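3.2 How cups find their place

We had expected, when we began reading through the household diaries, that the cup would be the dullest thing in them. Plates have their cupboards and cutlery has its drawer, and most people could tell us without a pause where these belonged. Cups, it seems, are another matter altogether. Of the 459 diary entries we kept for this part of the study, 200 mention a cup left standing somewhere other than the kitchen, and the writers were often rather fond of the spot they had chosen (a windowsill, the arm of a settee, the corner of a desk next to the post). A good many households had settled on a tray as a sort of halfway house. Things put on the tray were understood to be on their way, even if they stayed there until the evening, and Figure 4 has a tray of this kind in use, with a pink plastic cup standing on it and a desk beyond where a mug and a cloth have come to rest.
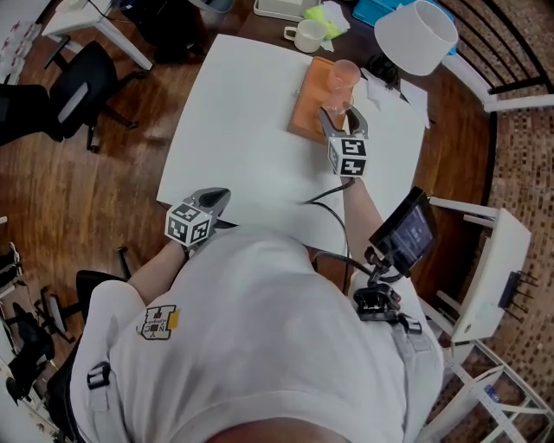
Figure 4. A translucent pink cup on an orange wooden tray, near the far edge of a white table.

Ivana Ojeda objected, on reading an early draft, that a tray only moves the muddle from one surface to another, and that in her own kitchen it had simply become a second draining board. We take the point, and several of our diarists in Bowen would have agreed with her warmly. All the same, the 12 households that kept a tray going right through October wrote far less about hunting for a clean cup in the morning, and they grumbled less about one another too, which we were pleased to see. Whether the tray did this, or whether tidier families are simply drawn to trays, is a question we come back to in Section 4.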